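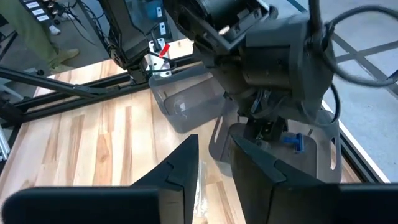

4.2 Grasp Scoring from the Wrist View

It helps to begin with what the planner has to work from when the right gripper looks out over the table. Much of the lower part of the view is taken up by its own two fingers, and the gap between them is where we would most like to see clearly. Thin clear film lying on the wood gives little more than a few white highlights, and a small razor inside a gray bin sits partly in shadow. Our first version of Peltska, the grasp scorer, treated both as background far too often, and we spent a good part of March finding out why.

The fix that Mahlet Kumsa settled on is a simple one, and we have grown quite fond of it. Finger pixels are masked with a fixed template, and the scorer then draws 2000 candidate grasps over whatever is left. The best 100 go on to Hisar, our motion planner, which checks each one against the bin walls and against the other arm and hands back the top 5. Cables are still not modeled, and we come back to that gap in Section 6.

Bagged items needed a little more care, as the outline of a bag says rather little about where its contents lie. For these we let the wider view in Figure 3 suggest a region first, and only then ask the wrist camera for detail. The scorer was tuned on 541 labeled views of bags, bottles and trays. 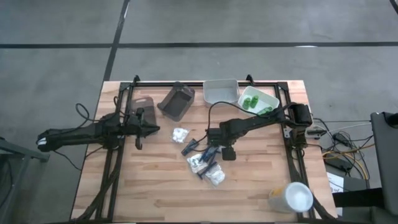 Figure 3. Wider view of the two-arm table, with containers along the far edge and bagged items near the middle.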